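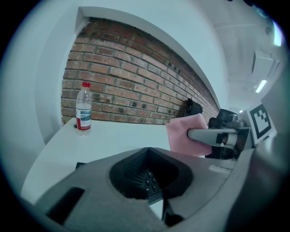
Desk cleaning thread. I move desks in November and I'd like the next person to get this one clean, so I'm writing down how I do it.

The desk is in room 208 at Cuevas, the shared office in Colusia. White top, pushed up against the brick. If you've ever sat next to old brick you already know what the thread is about.

Brick dust. It's orange and very fine, and it settles along the back of the desk where the top meets the wall. On a dark desk I doubt I would see it. On a white one I see it by lunch.

The wall has some black patches and small dark holes in it. I don't know what the patches are. The holes look like old fixings to me, but Uriel Ochoa, who has the desk nearest the door, thinks something used to be mounted there. I don't vacuum near them. I tried it once and got more grit out than I wanted.

What I use: one pink cloth, one dry paintbrush (two inch, the cheap kind), water with a drop of dish soap. I used to buy desk spray. It left streaks that showed up in the afternoon, so I stopped.

Order matters more than product. Wall edge first, then the back of the desk, then the front, keyboard last. If you do the front first you will do it twice.

Wall edge: brush only, no water. Drag the bristles along the joint between the desk and the bottom row of brick, slowly, and pull everything toward you. Water on brick dust makes a thin orange paste, and it gets into the edge of the desktop and stays there.

Then the dry cloth, folded in four. Pick the dust up, don't push it. Refold when a side goes orange.

Then the damp cloth. Wring it until nothing drips, then wring it again.

The bottle can stay on the desk if the cap is on. I lift it, wipe under it, put it back at the left end. I keep water at the left and the keyboard in the middle, and I've kept to that since I lost a keyboard to a glass of iced tea at my last job.

About the cloth. It's an ordinary pink one and it has started to fray at one edge. A bit of fraying is fine for a desk. It's bad for keyboards, where a loose thread will catch under a key and you'll be picking at it with tweezers. I fold the frayed edge to the inside.

Somebody will ask if microfiber is better. Probably, on the desk. I find it grabs at the keys. 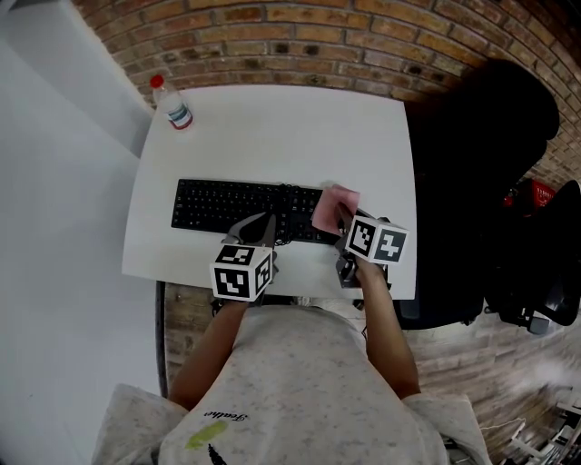
5 min read

Keyboard part. Black keyboard, black keys, and the dust shows on it just as well as it does on the white desk. You get both problems at one workstation.

Unplug it first. I know people who wipe a live keyboard and I have received messages from them that say "jjjjjjjjjjj,,,,,".

Turn it over and tap the back with your palm. Do it over a trash can or a sheet of paper. Most of what comes out of mine is crumbs, then brick, then hair.

Brush between the rows, left to right, the same dry paintbrush you used at the wall. Knock it clean against your leg first, or against something you care about less than your pants.

Cloth next, barely damp, one row at a time. I start at the right end, where the dust is worst on mine. The numbers get used less, so it sits there. Press lightly. You're cleaning the tops of the keys. Anything further down is the brush's job.

If a key is sticky, a cotton swab and a little rubbing alcohol. Let it dry before you plug back in. I give it the length of a coffee.

The cable. Mine ends up in a tangle at the right end of the keyboard no matter what I do. I've tried a twist tie, a clip and one of those Alus cable sleeves. The sleeve worked but made the cable so stiff that it pushed the keyboard sideways, so it's in a drawer now.

What I do now is wipe the cable when I wipe the keyboard. Pinch it in the cloth near the keyboard and pull along its length. Cables hold a surprising amount of grime – the cloth comes away gray.

Reply to a question about sealing the brick: yes, I asked. Yolotzin Orozco runs the building and she got a price from Jeranetti for a clear masonry sealer. 181 dollars for materials to do our wall, labor on top. The whole floor is 3,000 square feet and there's brick down a good part of it, so she doesn't want to do one room and then be asked about the others. Fair enough.

She also pointed out that this wall curves away into a white surround, and the painters would have to mask all of that. I hadn't thought about the masking.

The cheap alternative is moving the desk off the wall by a hand's width. I did that for a month. The dust fell on the floor, which was better, but so did pens. The floor there has a wood pattern with a lot of brown and red in it and a red pen on it is gone until you step on it. I pushed the desk back.

Chairs: the black ones show dust on the armrests first, then the base. Same damp cloth, after the desk and never before it. If you have wiped a chair base with a cloth, that cloth is finished for the day.

Pale walls to the left of the desk – leave them alone unless there's a mark. I went at a scuff with soap and ended up with a clean circle that was more noticeable than the scuff.

How often: I do the wall edge and the dry cloth every morning, before I sit down. Couple of minutes. Damp cloth when it needs it. The keyboard every two weeks, more if I've been eating at the desk, and I have been eating at the desk.

Washing the cloth: warm water, a bit of the same soap, rinse until it runs clear, hang it up. No fabric softener. Softener leaves something on the cloth and then the cloth leaves it on the desk.

Cost so far this year is the brush and two cloths. Uriel spent more than that on a little desktop vacuum with a light in it. It picks up crumbs fine and does nothing for brick dust. He likes the light.

Correction to an earlier post: the brush is an inch and a half, I just looked at the handle. Two inch is too wide to go between keyboard rows without bending the bristles over. Get the smaller one.

Whoever gets the desk after me, I'm leaving the brush in the drawer with the cable sleeve. You'll want your own cloth.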